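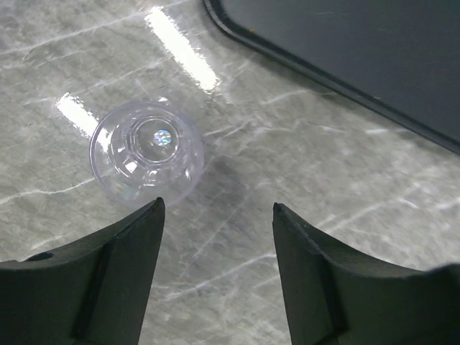
By the time I've hung up my coat, the robotics club at Matheson College is already arguing, in the friendliest possible way, about drinking cups. Clear plastic is a rotten thing to ask a machine to pick up, Nana Mahama tells me (she has run the club for 9 years and still sounds delighted by it), and that is exactly why her students chose it.

"A red block is easy," she says. "You could find a red block with your eyes half shut. Put something see-through on a shiny surface and suddenly everybody has to think!"

The club is getting ready for the Alten Cup, a regional contest in which school and college teams have 3 minutes to clear a table and put everything on a tray. There are 31 teams entered this year, and Matheson's entry is called Claser, a name that won a vote in March and that its supporters have been defending ever since.

What I hadn't expected, I must say, was how much of the evening would be spent driving the arm by hand. The students take turns at the controls, bringing the fingers down to the cup over and over while the computer stores each try, and then they sit together and go through the recordings, deciding which ones are good enough for Claser to learn from. They had kept 756 when I visited, and there was a long and rather heated discussion over whether one wobbly approach deserved to be the next.

Gervasio Villalba, who is seventeen and came along in the first place because his bus home was always late, is the one the others call over when the fingers won't line up. He likes to come in low and slowly. His teammates prefer a quicker swoop from above, and Nana, wisely I think, lets them record both.

Glare is the other great subject. Polished stone throws the ceiling lights straight back at the camera, and a bright streak can look a good deal more solid than a clear cup does. One camp wants to dim the lights; the other points out that the contest hall won't be dimming anything for them. Tea was made, and Gervasio went back to the controls for another go.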